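About Noltwood Reads

Hi, I'm Catherine! I run this little book blog out of my spare room in Tully, mostly in the evenings, mostly with a cup of tea going cold next to me. I started it in July after my friend Orsolya got tired of me texting her my feelings about every single chapter (sorry, Orsolya).

I read a lot of fantasy, plenty of cozy mysteries and whatever my sister-in-law leaves on my porch. I've got 438 books logged so far and I want to talk about all of them!

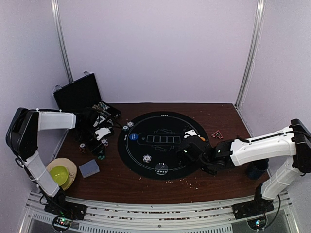 Reviews go up when I finish a book, so there's no real schedule. I don't do star ratings – I can never decide – but I'll always tell you if I stayed up too late with it. Boglárka Kocsis writes our poetry posts, and she's much better at deadlines than me.

Got a book I should read? Leave it in the comments, I read every one.

100 shares | 8 comments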